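Clallen hand-held gripper, used alongside the Miltilik folding arm: three months in a small linen business
Posted Feb 14, 2023

I should start by saying I am a folder by trade. I've been folding other people's towels, sheets and blouses for most of my working life, the last long stretch of it at Patmont, where we look after the linen for vacation rentals and take in household bundles on the side. So when the Miltilik arm was set up at the end of our long table in December, and a box of Clallen grippers arrived with it, I had opinions before the tape was off. Some of them have changed and a couple have dug in deeper.

For anyone shopping for the same setup, the arm does the folding and the gripper is how you teach it. You hold the gripper in your hand, do the job with its two fingers in place of your own, and it records what you did. Then the recordings go to the arm. We ordered 4 of them, and one of us on each shift wears out an arm and a shoulder making recordings while the rest get on with the day.

Holding it

It's bigger than it looked in the catalog. The housing is a rounded oval, matte black, with two lenses set side by side, and the fingers are yellow and angular with an oval opening cut in each. I like the yellow very much. Most of what we handle is white or dark, and I never lose track of where my tips are, even late in a shift when my eyes are tired and the light has gone.

The weight is all in the front, though. For the first week I had a sore wrist and a bad temper. My coworkers with larger hands had no trouble, and I would dearly love a smaller handle for the rest of us. I wrote to Clallen and got a kind reply that promised nothing. What helped in the end was lowering the work. We had been recording at the table, and it is a good deal easier to come down onto something at bed height, with your elbow loose at your side.

Towels, and everything that isn't a towel

Towels are where the gripper shines. A white towel folded on a striped woven mat, the fingers nearly closed at one corner of it, and you can make a neat, repeatable job of things after an afternoon's practice. The mat matters more than I would have guessed! On a slick cover the towel skates away from you and the recording is no good. On a woven one it stays where you put it.

Clothes are another story. A dark garment with a patterned band along it, say, or a thin floral print lying half over something else — these want a fingertip's worth of feeling that the gripper doesn't give you. I pick up two layers when I meant to pick up one, and I don't find out until I lift. You learn to slide in sideways and to go slower than feels natural, and even so I redo plenty of them.

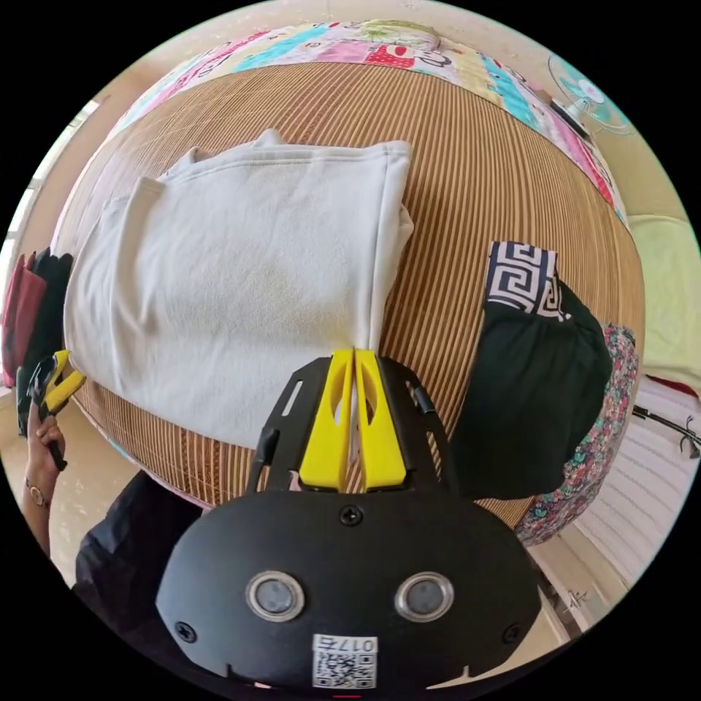

What it has changed at work

This is the part I'd have wanted to read before we bought, so forgive me if I go on a bit.

The arm now folds our bath towels, and it does them well. It's slower than I am, but it doesn't stop to talk about its grandchildren, and the stacks come out square. On a full changeover day we can have 600 towels through the building, and I used to go home from those days with my hands buzzing. I don't anymore. That alone has made me fonder of the thing than I expected to be.

What it took away is harder to put a name to. Towel folding was the easy part of the day, the part where we chatted. With the towels gone, what's left for us is fitted sheets, mending and blouses with forty little buttons, and it's all work you have to look at. We raised it with the manager, who was good about it, and we now get a proper break in the afternoon. If you're bringing in a machine that takes the easy jobs, please think about that before the machine arrives.

Nobody lost hours here. We did ask, straight out, on the first day, and I'd urge you to ask too and to get the answer in writing. We also asked to be paid a little extra for recording shifts, on the grounds that it's our folding the arm is learning. That took until the new year to settle, but it was settled.

Setup, upkeep and the older model

Setup was easy enough once we stopped following the booklet, which has the charging page after the page that needs a charged gripper. Lint is the main nuisance. It gathers around the lenses and we wipe them with a dry cloth before each session. One finger on ours worked itself out of line in January and had to be reseated.

Before this we had a Gilmartin on loan for a few weeks. It was lighter and much kinder to my wrist, but its fingers were gray and stubby and it dropped washcloths all day long. I'd still take the Clallen.

Would I buy it again?

For towels and flat linen, yes, and gladly. For a shop that mostly does clothing I'd borrow one first and spend a whole day with it, preferably on your fussiest customer's bundle. I'm giving it 3 stars out of five, and the missing two are for the handle and for blouses. If Clallen ever makes the small handle I'll come back and add one. Meanwhile there's a basket of pillowcases waiting on me, and the arm hasn't learned those yet.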